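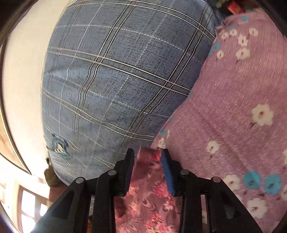 November and the furnace

The gas bill for the first cold month came to $238. Our house is 1,822 square feet according to the county, and it was built before anyone around here put insulation in walls. I had been expecting something over two hundred, so this wasn't a shock, but it was enough to make me go down to the basement and look at things.

I wrote a little about the house when we bought it. For people who weren't reading then: it's a two-story with a full basement on Quiambao Street, forced air, one thermostat in the downstairs hall. The upstairs gets hot, the downstairs stays cool, and the back room where I work is cold from the first frost until April. The previous owners heated the back room with a plug-in heater. I know this because there is a square on the floor where the finish is a different color.

What I wanted to do this year was get the back room to something like 64 without running a space heater all day and without turning the rest of the house into a greenhouse. This post is what I've tried up to now. Some of it worked.

The filter

I'll start with the embarrassing one. The furnace filter was a year old at least. I had it in my head that I'd changed it in the spring, and I had bought a new one in the spring, and the new one was on the shelf next to the furnace still in its plastic. The old one was gray all the way through and had started to bow in the middle.

I changed it. Air from the registers is noticeably stronger upstairs. In the back room I can feel some air at the register if I hold my hand close to it, where before I couldn't tell if the furnace was on. I've written the date on the cardboard edge of the new one in marker, and I put a reminder in my phone for three months out.

The ducts

The duct to the back room is the longest run in the house. It leaves the main trunk near the furnace, goes along a joist bay the whole length of the basement, drops under a beam, comes back up, and then goes through the foundation wall into the crawl space under the addition. By the time air gets to the end of that, it has been through a lot of cold metal.

With the furnace running I went along the whole thing with a damp hand. There was a leak at nearly every joint. The worst was at the drop under the beam, where two elbows meet and one of them had slid back far enough that I could get a fingertip in the gap. I pushed it together and put three sheet metal screws in it, then went over every joint I could reach with foil tape. People argue about mastic and tape. I had tape. If it lets go in a few years I'll do it over with mastic.

The crawl space part was worse work. The opening is behind the water heater and I'm not built for it. I took a headlamp and a roll of tape in with me and found the insulation wrap on that section hanging down in two places, with bare duct showing for a couple of feet. I pulled it back up and tied it with wire. There was an old newspaper in there, too, a furniture store flyer mostly, and one page of the Sketenico high school football scores. I left it where it was.

This made the biggest difference of anything so far. The back room went from 57 in the morning to 60 or 61 with the thermostat in the hall at the same setting.

The thermostat

Last year I bought an Altik programmable thermostat from the clearance shelf and never programmed it. It was in hold mode the whole winter, so it did exactly what the old round one had done, with a battery in it.

I finally sat down with the booklet. You can set four periods a day. I have it at 66 when we get up, 64 through the day, 67 in the evening, and 60 overnight. I tried 58 overnight first. The problem with 58 was that the furnace then ran for most of an hour starting at 5 a.m., right under the bedroom, and I'd be awake for it. At 60 it runs for less time and I sleep through.

I don't know yet if the overnight setback saves much in a house like ours. I've read that it does and I've read that it hardly matters. We would turn it down at night in any case, we both sleep better cold.

Windows

The back room has three windows and all of them are the original wood sash with aluminum storms on the outside. Two of the storms close properly. The third has a bent track and stops short at the bottom.

I spent one morning with rope caulk, the gray stuff that comes in a coil and feels like clay. It goes around the sash on the inside where the two halves meet and along the sides. It looks bad. It's ugly enough that my wife asked if it was coming off again, and it is, in the spring, and it's supposed to come off clean. I'd used it in an apartment years ago and it did leave a faint oily line on the paint, so I'm expecting to do some wiping down.

For the storm with the bent track I called the hardware store on Pisero Avenue, where they used to do screen and storm repair. They still do, but the man who does it is only there mornings and he is backed up into next month. He said to bring it in anyway and he would look at it. Taking a storm window out in this weather for several weeks seemed like the wrong direction, so I've got a strip of foam pushed into the gap and I'll bring it in when it's warm.

I looked at the plastic film kits too. I've put those up before and they do work. I just don't like looking at them, and I like being able to open the window for five minutes when I've been in there all day.

The door

There is a door from the back room to the yard. It had a rubber sweep on the bottom that had gone stiff and curled under. A new one cost less than lunch. The hardest part was getting the old screws out, which had been painted over at least twice, and I ended up drilling the head off one and leaving the shank in there.

The weatherstripping on the latch side was fine. On the hinge side there wasn't any, and from the look of the paint there never had been. I put in adhesive foam, closed the door, found that it wouldn't latch, took the foam off, and went back for the thinner kind. It latches now if you lean on it.

What I'm not doing

I got a price on blown-in insulation for the exterior walls. It was more than I want to spend this year, and it means drilling holes through the siding in every bay and plugging them. The attic already has a decent amount. I measured it in several places with a ruler and wrote the numbers down on the hatch.

Eleri Kemeys, who has the house behind ours and the same floor plan turned around, had her walls done two winters ago. She told me the upstairs is much better and the downstairs is somewhat better. She paid $600 extra to have the plugs painted to match, and she says you can still see them in low sun. I've looked at them from our kitchen and she's right, though I wouldn't have noticed if she hadn't said so.

I'm also not buying a heat pump for one room. I priced that as well. It may be the right answer in the end, particularly if the furnace goes, and the furnace has a sticker on it from a company that closed before we moved to this state. For now it starts every time.

Where it stands

As I write this it's 22 degrees outside at a little past seven in the morning. The hall is at 66 and the back room is at 62. That's not 64, but I've stopped wearing a hat at my desk, and the space heater has been on for two mornings this month in place of every morning.

Things still on the list:

The floor. There's nothing between the joists under the addition, and you can feel it through socks. I'd need to go back in the crawl space with batts and I'm putting that off.

The register itself. It's the kind with a lever, and the lever moves but I'm not sure the fins do. I need to pull it out and look.

The hallway door. We've always kept it open so that warm air goes back there. I have a feeling it works the other way and the cold comes out. I'm going to try a week with it closed, and write down the morning temperature in both places.

I'll post the next gas bill when it comes. It won't be a fair comparison, since it'll be a colder month, but the bill lists degree days at the bottom in small print and I can work it out from that. If anybody has put batts up in a crawl space with less than two feet of clearance, I'd like to hear how you did it and what you wore.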